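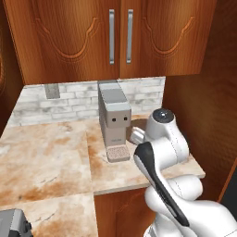
Right, morning everyone, and thanks for coming out on a Thursday! (Wait for the door to stop banging.) My question today is whether a machine can do the boring jobs in a kitchen yet, the ones I'd happily hand over. I've spent since May on this with Crisanto Catacutan at Fonberg, all of it in simulation, and my short answer is "some of them, slowly". Take making a coffee. The machine has two small dark buttons side by side on its front, and you or I would jab one without thinking. For the arm, that's a small target with a wall cabinet hanging overhead, and it has to get its elbow somewhere sensible first.

**Numbers bit – don't rush this**

- 2,424 simulated runs, across 2 kitchen layouts
- 198 of them thrown out, mostly my own daft set-up mistakes
- time limit of 300 seconds per chore (my mum would've made the tea and washed up)

Say something here about Hsueh, our planner. It's good at getting from A to B. It's much worse at deciding that B was a silly place to go. Tell the Conongate story if people look awake!
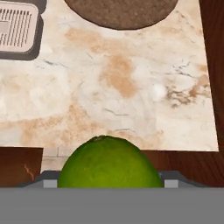 Picking things up is where I get asked the most questions, usually "but can it do fruit?" And fruit is a lovely test – it's roundish, it rolls, no two are quite the same. With the lime there's a finger pad on either side and the fruit sits centred between them, and that's the bit I'd like people to look at, because lining up is most of the battle. Squeezing is a separate headache (a simulated lime never bruises, so I can't promise you anything about a real one).

Then on to shop floors. Grallberg asked us about packing and sorting, and I do think that comes sooner than kitchens: same shelf, same box, all day long. Pause for questions, then the plots.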